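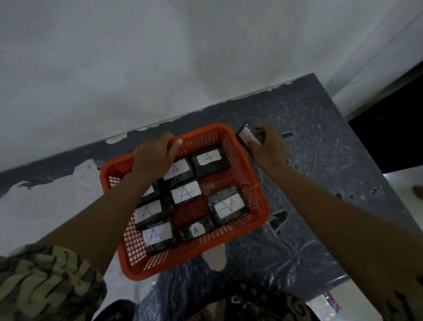
六月，穿线间记录
羽毛球拍线床张力衰减，第二轮

上午九点前开机。Katsaros穿线机预热，空拉几次，夹头没有打滑。校准秤挂上，设定26磅，读数偏低一点，偏差方向与上个月一致，幅度没有变大。旋钮没动。上一轮就是中途调了旋钮，前后两批数据对不上，最后整批作废。这一轮全程不调，偏差记在表头，算的时候统一扣。

样本：Brullulix拍框，同一型号同一批，共15支。线用Foron的中径线，同一大盘剪下，不混盘。开盘时外层几圈已经去掉，那一段在运输中压过，表面有折痕。剪下来的线段单独卷好，不挂钩子，平放。

目的重复写一遍，免得后面看不懂：Jusov馆那边反映，同样磅数的拍子，双打组用着觉得掉得快，单打组没有这个说法。上一轮没测出差别，但是上一轮既换过旋钮又换过线盘，说明不了什么。这一轮只改穿法，一笔穿和两笔穿分开，其他条件尽量不动。打法的因素先不管，打起来变量太多，静置都没搞清楚之前不谈上场。

穿线

竖线全部按恒拉走，拉到位后停住，听到电机第二次补偿再落夹。上次有几支落夹早了，当时没记是哪几支，这次在表上加了一栏“落夹”，早、正常、晚，三选一。目前填下来大部分正常，两支偏早，都是靠边的竖线，手够过去的时候不自觉快了。这两支没有返工，保留在样本里，画图时用空心点。

横线从拍头往下走。两笔穿的横线另起，结打在厂家标的位置。一笔穿的短边预留长度还是按老办法，用拍框外圈比，没有用尺。剩出来的线头长短不一，有一支差点不够，最后一根横线用起始夹接了一段辅助线才拉上。那一支的最后一根张力存疑，已标。

横线拨直的时机这次统一：每穿一根拨一根，拉之前线必须是直的，拉的时候不碰。以前的习惯是穿几根一起拨，收工前再整体拨一遍，这样拨完之后线床明显变软，手指按得出来。整体拨线会让横竖交叉点重新就位，张力释放一部分，这部分以前全算进了“静置衰减”里。怀疑上一轮一开始那段陡降有相当一部分是这么来的。

收结之前最后一根是否加磅，意见不统一。这一轮不加。打结损失照实进数据。

支撑点：六点支撑，两侧压得比平时紧一点。穿完下机后量框宽，与穿前对照，都在允许范围内，有一支偏宽，复量后正常，第一次大概是卡尺没放平。框形数据抄在副表，这里不重复。

测量

用敲击频率法。拍子夹在泡沫块上，夹握柄不夹框，小锤敲甜区正中，麦克风离线床一掌左右。每支敲五次，去掉最高最低，取中间三次的平均。敲的力度对主频影响不大，对第二个峰影响大，软件有时会抓错峰，读数一下子跳高。遇到这种情况看频谱图，人工选峰，表里加星号。

频率换张力的公式还是用上一版，里面线密度那一项用的是标称值。实际称过一段，比标称略重。对绝对值有影响，对比值没有。本轮只看比值，就是某一时刻的频率平方除以下机时的频率平方，公式里的常数都约掉了。后面如果要给Jusov馆出绝对磅数，再回来改这一项。

到今天为止有效敲击记录101组，含人工选峰的。作废的不计入。作废原因多半是背景噪声，隔壁磨冰刀的机器一开，低频那一段全糊了。和那边商量过，测量时段错开，下午四点以后归我们。

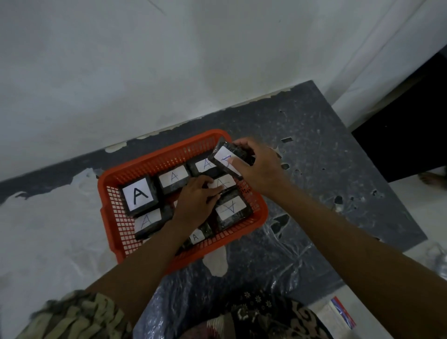
靠墙的台面和橙色塑料筐

时间点设置：下机即测，之后第一个小时内测三次，当天收工前一次，静置超过15小时后再测一次，然后每天一次直到一周。下机即测这一次最难掌握，从松开支撑到敲第一下，各支间隔不一致。前面几支手忙脚乱，间隔偏长，后面几支熟了就短。曲线最前面那段斜率最大，间隔差一两分钟都看得出来。处理办法是把松开最后一个支撑的时刻记为零点，实际敲击时刻照记，拟合时用真实时间，不归整。

初步结果

一、两种穿法第一小时内都降得快，之后转缓，形状与对数曲线接近。用时间对数作横轴，中段基本是直线，两头偏离。前端偏离和上面说的间隔有关，尾端偏离目前点太少，看不出是系统性的还是散的。

二、一笔穿与两笔穿的斜率差别小于同组内各支之间的差别。也就是说，按现在的样本，不能说哪一种掉得快。两笔穿多两个结，原来以为结的部位会继续滑，所以预期它更差，现在没有看到。结附近那几根线单独拨着听过，音确实低，但是从下机就低，后来并没有比别的线降得更多。损失发生在打结当时。

三、两支落夹偏早的，起始频率低，衰减反而慢。合理，起始张力低，松弛量就小。作比值之后差别仍在，幅度不大。继续留着看。

四、最后一根横线存疑的那支，整体数据没有异常。甜区敲击对最末一根横线本来就不敏感，这个测法查不出这类问题。要查得用单根张力计，我们那台弹簧疲劳了，读数回不了零，待修。

温度

室内温度没有控住。中午太阳晒进来，靠窗的架子比里面的热，手摸得出来。上午测的和下午测的有系统差，下午频率偏低。把所有拍子移到里侧架子之后差别缩小，没有消失。Foron给的线材资料上没有温度系数，只能自己测。设想是拿两支已经静置完一周的拍子，放恒温箱，升一档测一次，再降回来，看回不回得去。回得去就是弹性部分，可以修正；回不去的那一块是加速松弛，那就只能控温，没法事后修。恒温箱的门开口偏窄，拍子要斜着放，框不能碰壁。

湿度没记。合成线受湿度影响应该小，先不管，万一以后做天然肠线再补。

问题清单

夹头：竖线夹头有一只夹后留印，线表面发白。清过一遍，用酒精和旧牙刷，齿面里有蜡一样的东西，应该是线的涂层掉下来积的。清完印子轻了。夹紧力往回退了四分之一圈，试拉不打滑，就停在这个位置。以后每穿完一组清一次，写进开机检查表。

线孔护圈：Brullulix这一批护圈偏硬，肩部有几个孔穿第二根线时很涩，要用锥子带一下。锥子只许用圆头的那把。尖头那把上次划伤过线，断在最后两根，整支重来。尖头的已经收到抽屉最里面。

标签：记号笔写在握柄胶带上会糊，手一出汗就没了。改写在纸标签上，缠在锥盖上方，外面再绕一层透明胶带。编号规则不变，前面字母是穿法，后面是顺序。有两支顺序号写重了，靠穿线时刻区分开，已改。

软件：自动导出的表格把时间格式改了，秒丢掉了。第一小时内的点全部需要秒，只好从原始录音文件的时间戳里补。补完一半，剩下的明天补。导出设置已经改回文本格式，改完试导一次，秒在。

与Jusov馆的差别

他们那边的拍子穿完装进拍套就送走，放在场边，有时候在车里过夜。我们这里是敞开平放。拍子的存放方式没有当变量考虑过，现在看可能比穿法影响大。双打组和单打组的拍子是不是分开运、分开放的，要问一下。如果双打组那批总是在车里多待一晚，那他们反映的情况和穿法没有关系，和打法也未必有关系。这一条排到前面。

还有一点，他们判断“掉得快”靠手感和声音，换拍间隔各人不同，没有统一记录。请他们在每支拍上贴下机时刻，回收时记一下时刻和打过几场，不要求别的。表格做简单一点，一行一支，太复杂没有人填。

预拉伸也有人问。本轮没做预拉伸，穿线机上那个功能关着。做了预拉伸的线起始段松弛会小，这是一般说法，我们手上没有自己的数据。下一轮可以单独做，不和存放方式混在一起。

下一步

剩余时间点照测，不因为结果不好看就提前停。恒温试验排在一周静置结束之后，拍子从现有样本里取，一种穿法一支。单根张力计拆开换弹簧，换完用砝码标，从低到高再从高到低，回差记下来。麦克风支架做个固定的，现在每次拿手比距离，重复性不好。

小锤的橡胶头有裂口，备件一个，暂不换，换了要重新对一遍，等这一轮收尾。

线盘剩余量够下一轮，用保鲜膜裹了放柜子下层。新到的那盘批号不同，贴了红条，不要拆。

下午四点二十开始补测，噪声低，全部自动选峰，没有加星号的。收工前校准秤再挂一次，偏差与早上相同。Katsaros断电，夹头松开，转盘锁住。

补记：空心点那两支，画图脚本默认把空心点盖在实心点下面，图上看着像少了数据。图层顺序已调，旧图不要再发出去。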